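1 Dec 2018
By the workshop, Mirken
Print this page | E-mail this page

Edge dressing, batch 4. The Rekach wax arrived too soft again, so I mixed it with the rest of the August tin. Burnished by hand, 100 strokes each side, on offcuts from Trurutska.

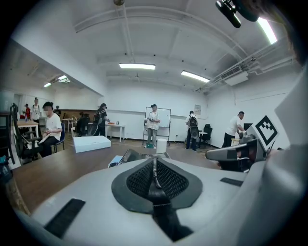 Does the harder wax darken the edge? A little, and mostly on the veg-tanned pieces; the chrome-tanned ones keep their colour.

Piece 91 cracked at the fold. I think the dressing was too thick there and I did not let it rest before bending. White thread takes the wax badly, it becomes grey, so dress first and stitch after. Black leather with white stitching forgives nothing of this.
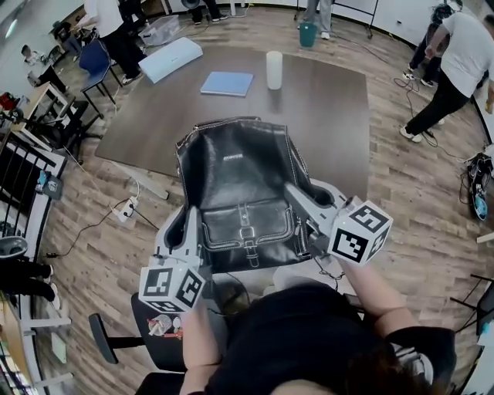

Ugwu wrote back that we should thin the first coat and leave it overnight, and that their own cracks stopped when they did so. I will try on the next offcuts. Order more canvas for rubbing.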